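How I Set Up a Drinks Table for a Crowd

My family does one big get-together every summer, up to 115 people if the cousins from Lostville make it, and somehow I'm always the one on drinks. I used to just dump everything on a table and hope for the best (warm soda, cups everywhere, a line out to the driveway!). Now I have a system and I'm pretty happy with it.

What you need

A plain table you can wipe down
Paper cups in at least 2 colors
Canned drinks, chilled
A cooler
A roll of colored tape and a marker

Start with the table. Mine is light on top, so every smudge shows, and I've made peace with that. Wipe it once before you put anything out and again after the first rush. Push it up against a wall if you can, so people only come at it from the front and you don't get somebody's elbow in the ice.

Now the cups. I use color to tell people what goes where: yellow is for fizzy stuff, gray is for water and iced tea. My neighbor Fouad Belhaj thought this was way too fussy until his kids drank half of his iced coffee by mistake, and now he does it too. Put the cups toward the back of the table, open side up, and leave the front clear for pouring.

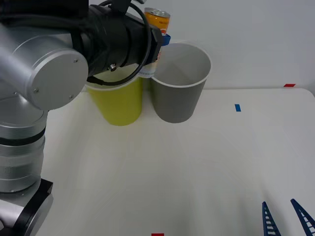

A yellow cup and a gray cup side by side, with the can held upright over them.

For pouring, open the can all the way first and set the cup down flat. Don't hold it in your hand, paper cups squish! Tip the can slowly and let the drink run down the inside wall of the cup. Stop well short of the rim, wait for the foam to drop, then top it up. One can usually gives me two kid-size servings, which saves a lot of half-full cups getting left on the lawn.

Keep the spare cans in the cooler and bring out only a few at a time. I put a strip of tape on the lid with what's inside, so people quit opening it just to look and letting the cold out.

Last year we went through 142 cups, which is a lot, so this time I'm putting a marker next to the stack for names. If you try that, let people write on the cup before it's filled. Writing on a full one is a mess, ask my aunt's white pants.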